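**Concrete estate roads: reseal, patch or overlay?**

*Forum: Pavements and Hard Surfaces > Rigid*

---

**kerbside_tom** wrote:

I look after the private roads on an estate at Birby, on the Revanville side. They are all plain concrete, laid in stages by different gangs, and the records are poor. I have no drawings showing joint positions, no cores and no idea whether there is mesh in any of it.

Two proposals are on my desk. Hapeta want to put a 40 mm asphalt overlay over everything and leave the joints as they are underneath. The other firm wants to rake out and reseal the joints, cut out the worst areas and leave the rest alone. They have allowed 1,000 metres of sealant, which looks high to me.

Traffic is cars, vans and a refuse lorry. Complaints so far have been about noise, and about one rough area that people say is bad on a bicycle. No reports of rocking slabs.

I am not asking which firm to use. I want to know whether the surface condition justifies an overlay at all.

---

**slabwright** wrote:

Can't be answered without seeing the joints. An overlay on jointed concrete copies every moving joint through to the top. At 40 mm you would get reflective cracking quickly unless the joints are cut through and sealed in the new surface as well. Has that been priced?

---

**kerbside_tom** wrote:

No. There is one line for "joint treatment, if required" and no rate against it.

---

**slabwright** wrote:

Then ask for the rate before you compare the totals. And put some pictures up.

---

**mixer_and_float** wrote:

I'd be slower to rule out the overlay. We did one over old concrete at a depot and it has behaved well enough. The cracks came through where expected and we sealed them as they came. If the complaint is noise, resealing joints will do very little for it.

---

**slabwright** wrote:

A depot has no front gates.

---

**mixer_and_float** wrote:

It has roller doors, and we planed in front of every one. It can be done.

---

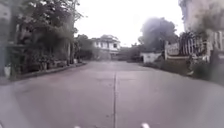
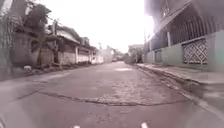
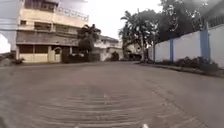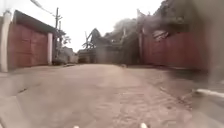 Posted by **kerbside_tom** | Birby | May 11, 2021

Notes, in the order posted.

First: the wide length towards the white house. One longitudinal joint, a bit right of centre, and it runs the whole way. The surface either side is fairly even in colour. I have no complaints logged for this section.

Second: the narrow street. The dark irregular line crossing it is the one both firms have marked up, one as a crack and one as a joint. Beyond it is the rough area, with the stone showing. This is the bicycle complaint.

Third: the bend by the cream building. The near part has grooves cut across the concrete, then it goes smooth before the junction. The noise complaint comes from here.

Fourth: between the walls, with the reddish-brown gate on the left. Not much to go on for the surface, but it gives an idea of how close the gate sits to the road.

---

**slabwright** wrote:

Useful. Taking them the same way.

First. Nothing there that I would cover up. Rake the joint, check the width in several places, reseal. If it opens to more than 3 mm beyond what it was formed at, look at whether there are tie bars. You will only find that out with a scanner or a core. Check for a level difference across it too, with a straightedge. A picture won't give you that.

Second. That line wanders too much to be a sawn joint. My guess is that it is either a crack that has been filled or a day joint between two pours that was never formed properly. Either way there is one finish on the near side and a different one beyond it, and I'd treat them as separate slabs. Is the near slab sound when you tap it?

Third. Grooving is for skid resistance, and transverse grooves are noisy. There is your noise. You don't need an overlay to deal with that. It can be ground.

---

**mixer_and_float** wrote:

Agree on the grooves being the likely source. Disagree that grinding is the obvious answer. Somebody wanted grip on that bend. Take the grooves off and you need to show what replaces them. With a junction directly beyond, I would want a skid test before and after.

On the second, exposed aggregate isn't by itself a failure. Could be frost, could be too much water floated up at the time of laying, could be a weak mix. If the stone is firmly held it may go on like that for years.

---

**slabwright** wrote:

It may, and meanwhile he has a complaint from cyclists. If the paste is weak only at the top, a thin bonded repair will do. If it is weak all through, cut it out full depth to the line and recast. A core settles it. I would take 3 in the rough area and one on the near side for comparison.

---

**kerbside_tom** wrote:

Near slab rings solid. I went over it with a hammer and a length of bar. The rough part sounds duller in patches but I don't trust my ear on that.

On the bright spot further up the narrow street: I can't say whether that is water or just a smoother bit. I'll look at the falls when I am next there.

---

**dry_pack** wrote:

Do look at the falls. If water is standing just past the rough patch then it is probably crossing it too, and any repair will go the same way. I would run a level along that street before I spent money on cores.

Also the kerb. In the first one it is low, at the foot of the wall on the left. What upstand have you got? Take 40 mm off it and tell us what is left.

---

**kerbside_tom** wrote:

Upstand varies. I haven't measured that side, only the far end. I'll do it.

---

**mixer_and_float** wrote:

Fair point on the kerb. I had been thinking about thresholds and hadn't considered it.

---

**slabwright** wrote:

Thresholds matter as well. The bottom of that gate in the fourth is down at ground level near the edge of the road. I can't tell from there whether it swings or slides, and it makes a difference. If it swings outwards, an overlay stops it opening unless you plane down in front of it. Planing concrete at every entrance is slow and it costs. Has Hapeta priced that?

---

**kerbside_tom** wrote:

It isn't mentioned. I'll put it to them with the joint rate.

---

**dry_pack** wrote:

What sealant has the other firm offered?

---

**kerbside_tom** wrote:

Trokow, cold applied. The sheet gives a minimum joint width and says to use a backing strip. It says nothing about cracks.

---

**dry_pack** wrote:

Then it shouldn't be going in the irregular line on the second one without widening it first. If they have measured that as ordinary joint, and done the same elsewhere, your metreage would come out high. Get them to split the quantity into joints and cracks. Different preparation, different rate.

---

**mixer_and_float** wrote:

I still think the overlay should stay on the list until the cores are back. If the concrete on that narrow street is poor throughout, patching one area just moves the edge of the problem along.

---

**slabwright** wrote:

For that street, possibly. For the whole estate, no. I would not surface over the length in the first one on any evidence posted so far.

---

**kerbside_tom** wrote:

Current list:

- levels along the narrow street
- kerb upstand on the left side of the wide length
- cores in the rough area plus one on the near slab
- joint rate and entrance planing from Hapeta
- sealant quantity split into joints and cracks
- skid test on the grooved bend, price only for now

Neither order goes out before the cores are back, and the lab is quoting August. If anyone has a view on core diameter for a slab of unknown depth, please say.

---

**dry_pack** wrote:

Whatever your lab can crush, and go right through to the sub-base. Log the depth and any steel at each hole, and photograph the cores next to a tape before they are bagged.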